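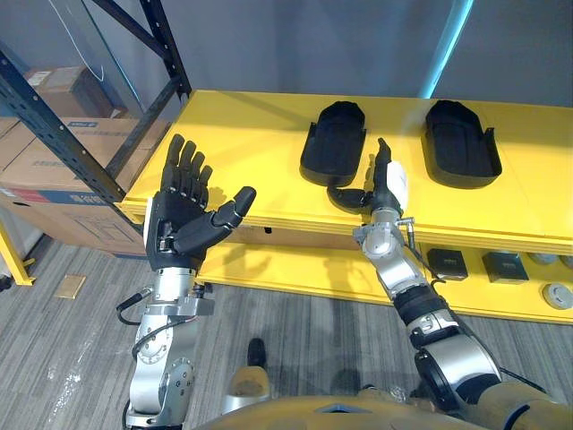

Re: [automation-plan] Second cell, what goes in the October ask

I have been through Kipchumba's draft twice now and I love it, so let me say that before I start moving his numbers around! The big thing I want to change is how we budget for the hands and everything hanging off them. In the draft the robot is a single line and "accessories" is a single line under it, and I think the accessories line is where we'd get hurt. Look at the black cable looping out of the left arm near the wrist and curving back toward the body. That loop has to be there if the wrist is going to turn, but every inch of it is something that can catch on a table lip or a rack beam, and we have a yellow table with a thick front lip on one side and a black rack with cardboard boxes on the other. I'd like cables, sleeves and clips to be their own line, with spares in it from the first month.

I'm answering inline where I can and putting the longer stuff at the bottom.

Kipchumba Tanui wrote:
> All, here is where I am on the Ganstead cell. I've assumed we copy
> Nerkdale as is and put the second one in at Jeddale. Same table, same
> rack, same floor. One robot, one set of hands, one year of support.

Copying Nerkdale is right and I'd fight for it. We know that layout. The one place I'd depart from it is the floor. The striped carpet tile was there when we moved in and it's fine to walk on, but I'd rather have something plain and hard at Jeddale if the landlord will let us pull the tile up. Easier to sweep, easier to tape, easier to find a dropped screw. Tâm has a price from the same people who did the packing area and it is less than I feared. Please put it in as an option so they can strike it without unpicking the rest.

> Lead time on the robot is quoted as 30 days from purchase order. I have
> put 37 to be safe.

I would keep the 37 and I'd start the clock later. The supplier counts from the day they accept the PO, and our purchasing people sat on the last one until Mio walked over and stood there. So can we write it as "37 days from acceptance" in the plan and leave a gap in front of it? Then when somebody asks why the table is arriving before the robot we have an answer, and the answer is that we want it that way. I want the table in, leveled and bolted before anything with arms comes through the door.

> Hands: I have one pair. Obed thinks we need two. At that price I need a
> better reason than "they wear out."

Okay, so this is my favorite part. I'm with Obed on buying more and with you on wanting a reason, and I think the answer is that we shouldn't be buying pairs at all. We work with an open five-fingered hand on the left and a gripper with fingers on the right, and they don't get used the same way. For the sole parts (the black ones that go on top of the yellow table) the right side does the close work at the heel. So the spare I want is a right. One spare right in the drawer, and for the left a kit of finger links and fasteners and the little tool that goes with them. That comes in well under a second pair, and it covers the side I'd bet on needing help first.

Obed, shout if you disagree, you've had those hands apart more than any of us. I'm especially unsure whether the link kit can be fitted here or whether it voids something.

> Tables: Kazue says the shelving tables are cheap and to buy several. I
> have one in. Can someone confirm?

Buy more than one! Kazue is right. The lower tier is the whole reason I like them. Small boxed stuff and the round pieces can sit underneath while the top stays for the sole parts, and when we change over to a new part we can load up a second table off to the side and swap the whole thing. That's a changeover in the time it takes to roll one out and roll one in. Which reminds me, the price in the draft is for the version with fixed feet. Please get the price with locking casters, and ask if the casters change the top height, as I don't want to find that out after we've taught everything.

Same yellow, please. I know color sounds like a silly thing to put in a purchase spec. Black parts on that yellow are very easy to tell apart from the table, for people and for everything else, and I don't want to re-tune for gray to save the price of lunch.

> Racks: reuse from the old stockroom, no cost.

Yes to reusing. Not quite no cost, though. The uprights are the perforated kind so the shelves can go anywhere, but we'll need new clips and beam locks and somebody's afternoon. I'd also like the plan to say how far the rack stands from the arms at full reach, in writing, with a line on the floor. Mio measured it once for Nerkdale and I can't find where she put it. Mio?

> Lighting: nothing budgeted.

I'd put in a small amount. The blue strip on the wall at Nerkdale looks terrific and I would be sad to lose it, but it's an accent, it doesn't light the work. The parts throw faint shadows on the table and so far that's been okay. Jeddale has windows on the long side, so morning and late afternoon will be two different rooms. Blinds plus one overhead panel is my guess. If it's cheaper to do blinds alone, start there and leave the panel as a follow-up.

> Support: one year, renewable. Do we want two?

Two! I priced it both ways with the rep on the phone and the second year is a lot cheaper bought up front than added later. It also gets us past the next budget round, and I'd much prefer to go into that meeting asking for a third cell than asking for a renewal on the second.

That's all the inline stuff. A few things that aren't in the draft at all:

People time. The plan has equipment and freight and nothing for the person who sets parts out all day while we're teaching. At Nerkdale that was mostly Tâm, on top of a regular job, and it was a bigger load than we planned for. I would like half a position for the first quarter. If we can't have that, then I'd like to slow the schedule down and say so.

Parts to practice on. We have been borrowing soles from production and giving them back, and production has been very nice about it, but the left and the right get separated and then somebody has to go hunting. Let's buy scrap sets outright and mark them as ours. The same goes for the small black boxes. They're cheap, and I want enough that we can be rough with them.

Storage for the packaging. The supplier wants the original crate kept for the length of the support term, and the crate is enormous. Jeddale has the space behind the dock door, but it needs to be written down that it's taken or it'll be full of pallets by the time we get there.

Freight in. The quote says curbside. Jeddale doesn't have a ramp on the street side, so ask for liftgate and inside delivery and put that number in.

I've got a marked-up copy of the sheet with all of this moved around and I'll put it in the shared folder tonight. Kipchumba, I left your version alone and made a new tab, so nothing of yours is lost. The totals at the bottom don't include tax yet. If everyone can get comments in before the end of the month we can send it up in October with everything settled except the floor.

I'm so excited about this one. When we wrote the Nerkdale plan we were guessing at nearly every line, and this time most of the guesses are coming from people who have had their sleeves rolled up next to the thing for months. It's a much better document already.

Open questions, so they don't get buried:

Obed: can the link kit be fitted in house?
Mio: the rack clearance measurement, and what day-to-day spares you'd want within arm's reach.
Kazue: casters and top height on the tables.
Tâm: floor price with the tile removal included, if that's not in there already.
Kipchumba: who signs for the scrap parts, us or production?

One more thing on the cables, Kipchumba, you asked me offline whether we could just order them when one goes. We could, but the thin one at the right wrist comes from a different place than the rest and they have a minimum order anyway. So we'd end up with spares whether we budgeted for them or not!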